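Left hand closes early on the bun when I demo by glove, fine by leader arm

gripwright
Posting in Teleoperation and demos

Bimanual setup, left and right hands both on the table. The task is plain: bun onto plate, bun off plate, mug stays where it is. I record with the Nolten glove and also with a Dandent leader arm. Same table, same objects, October build on both.

With the glove, the fingers start closing before the wrist has settled and the bun gets pushed toward the rim. With the leader arm I don't see it. The policy trained on glove data copies the fault faithfully. I have 22 glove demos and 10 from the leader arm.

Head and wrist views:

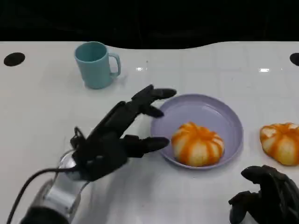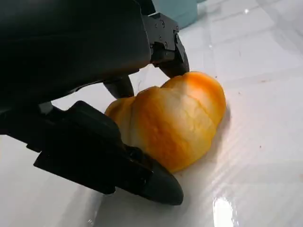
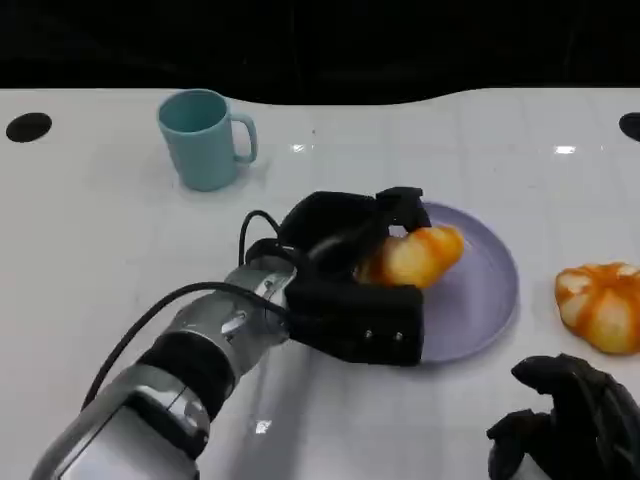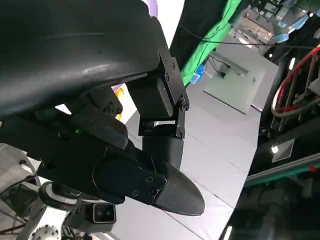
Before anyone asks, the glove was calibrated that morning, and the clocks agree to within 5 ms. I'd like to keep the glove. It is a lot faster to record with, and my shoulder gives out on the leader arm.

sibel_avci
Check the filter on the wrist pose. The default smooths the wrist and leaves the fingers raw, so the fingers lead. We had this at Midton and turned the wrist filter down. You get a bit more jitter, but the close lines up with the arrival.

fpng
I don't think it's the filter. A person wearing a glove closes early on a soft object anyway — you preshape on the way in. On a leader arm you squeeze a trigger, and people wait until they've arrived to squeeze it. Plot the raw glove signal against the raw wrist tracker before you touch any settings.

sibel_avci
Preshaping is partial closure. He says the bun moves. That is a full close, and it's late wrist data.

fpng
A full close on a human hand and a full close on that hand are different joint angles. The retargeting could turn a loose preshape into contact. — Fung-ping Ng

gripwright
Plotted it. In the raw signals the fingers still lead, by less than in the robot commands. So you each get a share. I turned the wrist filter down and scaled finger closure over the first part of the range. Recorded 9 new ones, and the bun was pushed in about 5 of the old glove set's worst style before I got used to the new scaling. The later ones look clean.

kbasaran_lab
Would you drop the old glove demos or mix them in? We use the Başaran trainer and it weights everything the same.

sibel_avci
Drop them. The early close is in every one.

fpng
Keep them for the reach and cut each one before the fingers start to move. The arm paths are still good data.

gripwright
Will try the cut version first, then train without them and compare. Filter settings are in my profile if anyone runs the same glove.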